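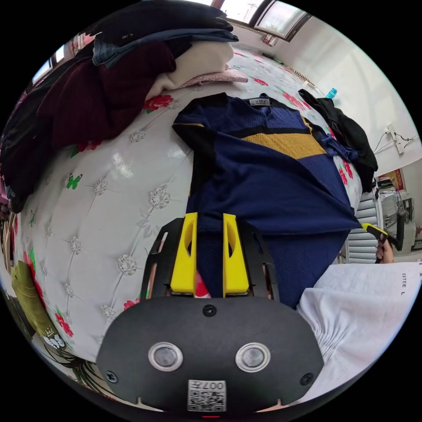
How I Get Through the Laundry Pile Without Losing a Whole Evening

Posted December 12, 2023

I used to be a chair person. You know the type! Clean clothes came out of the dryer, went onto the chair in the bedroom, and lived there until I wore them again. When the chair got full I started on the floor next to the chair. My shirts looked like I'd slept in them, and I could never find two socks that matched before work.

In October I finally got fed up and made myself a routine, and since a few of you asked about it after my closet post, I'm writing the whole thing down. It takes me 14 minutes for a normal load, a bit more if there are sheets involved (I hate fitted sheets and I'll get to those).

What you need

A bed, or any big flat surface at a decent height. I tried the kitchen table for a while but sleeves kept hanging off the sides and there was always a sticky spot from breakfast.

A folding board, if you like them. Mine is a Suketti, and I paid too much for it. You can cut one out of a cardboard box and it works fine until it gets bent.

Hangers for whatever you hang. I switched to the thin Jiltlow ones last year and got a lot more room on the rod, though they do leave little bumps in the shoulders of heavy sweaters, so fold those.

Before you start

Make the bed first. I skipped this for years and ended up folding on top of a lump of blankets, and then wondering why everything came out crooked. Pull the bedspread tight and smooth it with your hands.

Then dump the whole load up at the pillow end. All of it, in one heap. You want the middle and the foot of the bed clear to work on. I tried sorting into piles first (shirts, pants, small stuff) and it just meant touching everything twice.

Folding a T-shirt

1. Lay the shirt face up with the hem toward you. Give it one good shake before it goes down, that gets rid of half the wrinkles right there.

2. Smooth it from the collar down to the hem with flat hands. Then pull gently at the side seams so it sits square.

3. Flip it over so the front is against the bed.

4. Fold one side in toward the middle, so the edge lands halfway along the shoulder, and fold the sleeve back on itself. Do the other side the same way. You should have a long strip now, with the collar at the top.

5. Bring the hem up until it almost touches the collar. Leave a little gap, maybe a finger wide.

6. Fold it in half again, or in thirds if your drawer is shallow like mine, and turn it over.

If you want shirts to stand up in the drawer, thirds is the way to go. Stand it on its edge on the bed and let go. If it flops over, you left it too loose, so open it up and try again. My first drawer looked terrible and I redid the whole thing while watching TV.

Sports shirts and slippery stuff

Jerseys and anything with mesh in it are a pain because they slide around and won't hold a crease. I fold these last and roll them. Lay the shirt face down, fold the sides in just like before, then roll from the collar down to the hem, pretty tight. If there's a big printed number or logo, go easy on the heat in the dryer too. I cracked the print on my Gokus bowling shirt and I'm still sore about it.

Dark shirts I turn inside out before they go in the wash, and then I turn them right side out again when I fold. Yes, it's an extra step. They stay dark a lot longer.

Pants

Jeans get folded in half, leg on leg, then in thirds from the bottom up. Tuck that pointy bit at the seat in first or you'll never get a neat rectangle. Dress pants go straight on a hanger while they're still warm.

Okay, fitted sheets

Put a hand inside each of two corners on the short side, with the sheet inside out. Bring your hands together and flip one corner over the other so they're nested. Reach down, find the third corner and tuck it over, then the fourth. Lay the thing on the bed, fold the elastic edges in to make a rough square, and fold that into a rectangle. Mine still comes out a little puffy. I stuff the whole set into its pillowcase and close the closet door.

Putting it away

Do this right away! I mean it. A folded stack left on the bed turns into a pile on the floor at bedtime. I put mine in a Jarman basket (the wide flat kind, so nothing gets squashed) and walk it around the apartment in one trip.

A couple of last things

If something has been sitting in the dryer overnight, toss in a damp washcloth and run it again for a few minutes before you fold.

Socks go in a mesh bag, in the wash and in the dryer. I've lost one sock since I started doing that and I'm pretty sure it's behind the machine.

Next time I'll do sweaters, including how I store the wool ones over the summer. If you have a trick for fitted sheets that doesn't take three arms, please leave it in the comments.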